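Simulation and Controls > Manipulation > Fault finding

Two-arm kitchen sim: gripper closes beside the can, no fault raised

Jhair Condori
Posted 2 Apr 2025

We run a two-arm pick-and-place task in simulation before it goes to the real cell at Pendudar. The job is to pick up a drink can from a white counter and put it in the container at the back left. Over 600 episodes, 28 ended with the fingers closed on air while the task state moved on to "object held". No collision, no timeout, nothing in the fault log. My concern is that the same logic will carry over to hardware.

Start-of-episode view from the overhead camera, can standing clear in front of the microwave: 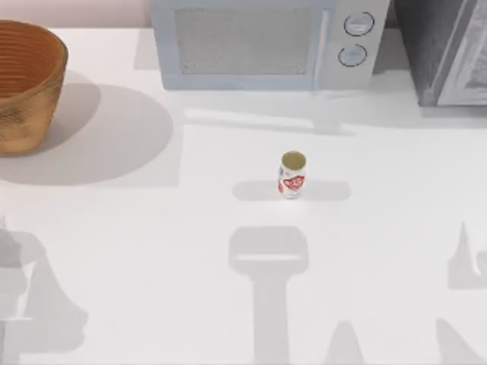 What I have ruled out

Arm calibration is fine. Joint error stays within tolerance for the whole run. Changing the random seed moves the failures to different episodes but does not remove them. The detector is a colour threshold followed by a blob fit, and it still returns a pose with the can deleted from the world file. I checked that with this overhead view:

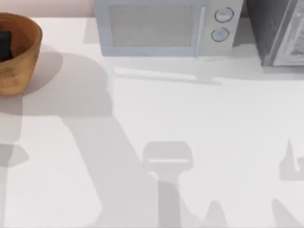

Overhead camera, no can on the counter. Arm shadows at left, lower centre and right.

The pose it returned was in the lower centre, with a confidence high enough to pass the gate. Has anyone seen a detector lock on to a gripper shadow, and is there a fix other than turning shadows off?

Ulises Sánchez

Yes, we had it on the Zapata line. Two separate faults are stacked here.

First, the detector. A hard-edged grey shadow on a white surface gives a clean blob. Raise the saturation floor so neutral greys are rejected, then mask out the projected outline of both arms using the joint states. Leave shadows on. The real cell will have them.

Second, and more serious, "object held" is being set from the close command. It should be set from measured finger gap plus effort. If the gap reaches its fully closed value, open, retract and raise a fault. Hold that check for 200 ms before the lift is allowed.

Don't move to hardware until the second one is in. An arm that believes it is carrying something will plan its next move with the wrong envelope.

Look at the close-up camera as well. At low approach heights ours had one finger in view with the microwave on one side and the cabinet door on the other, and no part of the work object. Yours may be similar. 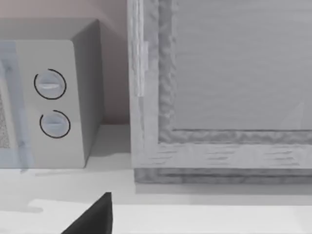 Replies from other members

Stuvonstead

Just turn shadows off in the renderer. Worked for me.

Flornorano

Agree with Ulises on the finger gap, but watch the threshold. Thin objects will trip it if you set it for cans only. We keep a minimum gap per object class and log the measured value every cycle, which makes the bad grasps easy to find later. I'd also rerun the failed seeds first, before repeating the full batch.

Tags: grasp detection, false positive, simulation, interlocks

Contact the moderators | Copyright held by individual posters | Back to top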